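Equipment planning for two-arm workcells

By Hicham Abdel Hamid
12 August 2022

Equipment planning for a two-arm workcell is the process of listing, pricing and scheduling the hardware needed to run a pair of robot arms at one table. It is normally done before a purchase order is placed and revised once, after the cell has been assembled. The main inputs are the tasks the cell must perform, the floor space available and the length of time the cell will be in use.

Cost categories

Budgets are usually divided into capital items and running items. Capital items include the arms, grippers, controllers, mounting hardware and work surface. Running items include finger replacements, cables, task objects, calibration time and operator hours. The Clesstead worksheet, a planning form used by small laboratories, adds a third heading for facility changes such as new outlets, partitions and network drops.

Grippers are often underpriced in first drafts. A parallel gripper suited to boxes may not suit thin or flexible items, and a second set of fingers has to be bought or machined. Handling of eyeglasses is a common test when finger sets are compared. The wire frame offers little surface to hold, and the lenses limit where a second gripper can approach.

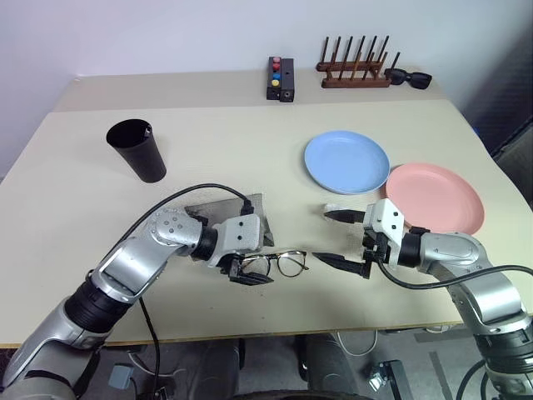 Two-arm handling of eyeglasses at a tabletop cell. The left gripper holds the frame by one side; the right gripper is open.

Task objects are low in unit price but are replaced frequently. A typical list covers plates, cups, racks, soft pads and eyewear. In the Radwan cell plan, prepared by Chaimae Bouazza, the object budget was $715 for the first period of use, against $3576 for grippers and spare fingers. The same plan set aside $2000 for cabling and strain relief.

Table and layout

The work surface is specified by depth, height and finish. Depth must allow both arms to reach a shared central area while leaving storage space at the back for objects not in use. Where one table is too shallow, two sections may be placed together, provided the tops are level. Matte finishes reduce reflections in camera images. Cable length is measured with each arm at full extension, including slack at the wrist.

Scheduling

Lead times differ by item and are entered separately. The Wisance method orders purchases by longest delivery first and holds the table until the arm bases have been measured. Plans closed in December commonly carry delivery into the next budget year, which may require a second approval. Installation of a single cell under this method is scheduled at 7 working days, excluding electrical work.

Related articles
Clusard costing method
End effector selection
Parallel gripper
Spare parts reserve
Workcell layout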